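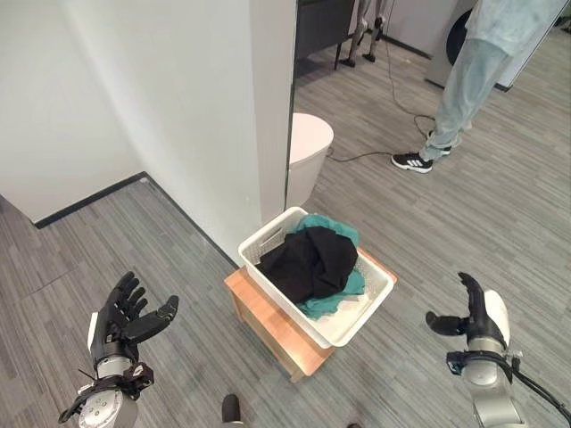
Line Drying in Shared Housing

Student project report, Fimstead

1. Question

Most rooms at Fimstead have no dryer, so people hang laundry indoors through the winter. We wanted to know how much this raises the humidity in a small bedroom.

2. Method

We hung one load of cotton towels on a rack in a closed room and read the humidity every 20 minutes for 12 hours. The next day we did the same with the window open a hand's width. Each load was weighed before and after drying.

3. Results

With the window shut, humidity climbed for the first four hours and then leveled off. With it open, the rise was much smaller – but the towels at the center of the rack were still 239 grams heavier than when dry.

4. Problems

The heating came on during the second run, so the two days are not fully comparable. Our scale was also hard to read below 200 grams. We would like to repeat both runs in January.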